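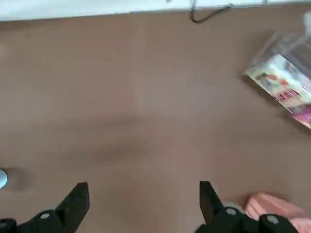

Flirari 抓取与装配组 · 器材试用页

Colimeck 两指平行夹爪(配腕部相机)试用手记

先说结论吧,省得你们往下翻半天:这对夹爪我挺喜欢的,腕部相机嘛,能用,但得哄着用。

我们组之前一直用 Barrera 的老款夹爪,又沉又吵,指尖还短,夹桌面上扁一点的东西经常先碰到桌子。这回申请到一套 Colimeck,我抢着装上去试了一轮,试完觉得有必要好好写一页,后面的人借用之前先看看,别再像我一样从零摸索(说明书那个翻译啊……一言难尽)。

【手指】
黑色的两根,越往前越细,张开的时候从相机里看,两边指尖正好立在画面下方,中间空出一大块桌面。这个构图我特别喜欢!做遥操作的时候眼睛不用来回找,目标往中间那块空当里一放,往下降就行了。老款那个相机装得偏,夹爪只露半边,我每次都得在脑子里补另外半边,补着补着就撞了。

手指是用螺丝固定的,银色圆头,从腕部视角就能看见。换指尖要拆螺丝,我第一次换花了很久,第二次就顺手多了。提醒一句,装回去以后一定要重新标零位,我忘过一次,闭合的时候两边对不齐,还以为是电机坏了,白白紧张了一下午。

【相机】
这个要多说几句。静止的时候画面还行,手臂一动就糊,页首那张就有点糊,桌子中间偏左那团灰褐色的暗影边界都是散的。旁边透明盒子里那张花花绿绿的卡片,中间一行红字又粗又亮,照样读不出来写的啥。所以指望靠腕部相机认字的同学,先把手臂停稳,等画面定下来再拍。

颜色方面偏淡,有点像洗过好几遍的衣服。棕色桌面还好,粉色那件软东西也分得出来,浅色的小物件就比较吃亏,尤其是露在画面边上的那种,只剩一点点弧形边缘,检测模型基本当它不存在。我后来把曝光调低了一档,好了一些,不过暗部又容易死黑,夹爪本身就是黑的,手指和它的影子会粘在一起。这个折中大家自己看任务来定吧。

【透明盒子怎么办】
我知道很多人就是冲着这个点进来的,哈哈。透明塑料盒是我们组的老大难,反光只有淡淡的几道,深度图基本是个洞。我的土办法是不看盒子看里面:盒里的彩色卡片当定位参照,再加上盒子落在桌上那一小片灰影子,两个凑一起,位置就能估得比较靠谱。盒子斜着摆的时候记得先转手腕,让手指顺着盒子的短边去夹,直接下去的话多半会把它推跑。

软的东西反而省心,夹爪力度设成 4 就够了,海绵啊叠起来的布啊都行,再大就捏得变形,松手以后位置会弹一下。

【控制器】
配的是 Justley 的控制盒,两个通道,一个管夹爪一个管相机触发。好处是网页界面打开就能用,不用装一堆驱动;坏处是指令间隔不能太短,我设到 300 毫秒才不丢指令,再快就偶尔漏一条,而且它不报错!你以为夹爪收到了,它在那儿一动不动。后来我在脚本里加了个位置回读,读不到变化就重发,算是绕过去了。

一整轮下来,我一共跑了 1,028 次开合,指尖没有松动,磨痕也不明显,这点比 Barrera 强不少。Barrera 也不是一无是处,它夹持力大,搬重件我还是会换回去。平时桌面上这些小零碎,我就不想再碰它了。

【线缆】
线要理好。夹爪那根线比较硬,手腕转大角度的时候会绷,我在小臂上加了一个绑带,留一段余量让它能弯过去。桌子另一头的黑线也一样,垂下来的那种松圈很容易被模型当成物体,采数据之前最好收一收,我偷懒没收,后面清洗标注的时候就吃了苦头。

【借用须知】
借之前在组里的表格登记。归还时夹爪保持张开状态,控制盒断电,备用指尖放回小袋子里,螺丝别混到 Barrera 那盒里去,长得像但是长度不一样。

下个月打算试加硅胶垫的指尖,有结果再更新到这一页。

读者留言(4)

小满胀:力度 4 那条救了我,之前一直开到最大,海绵都捏扁了 😂

橙子皮:请问硅胶垫是自己做还是买现成的?我们那边自己浇过一版,老是起边。
 └ 作者回复:先买现成的试,不行再自己浇,你那版的配方方便的话发我看看呀

wk_arm:控制盒丢指令我也遇到过,升级固件以后好点,但回读还是建议留着。

本站使用 Cookie 以改善浏览体验,继续浏览即表示您同意我们的 Cookie 政策。[接受] [设置]

© Flirari 抓取与装配组 | 联系我们 | 器材目录 | 返回顶部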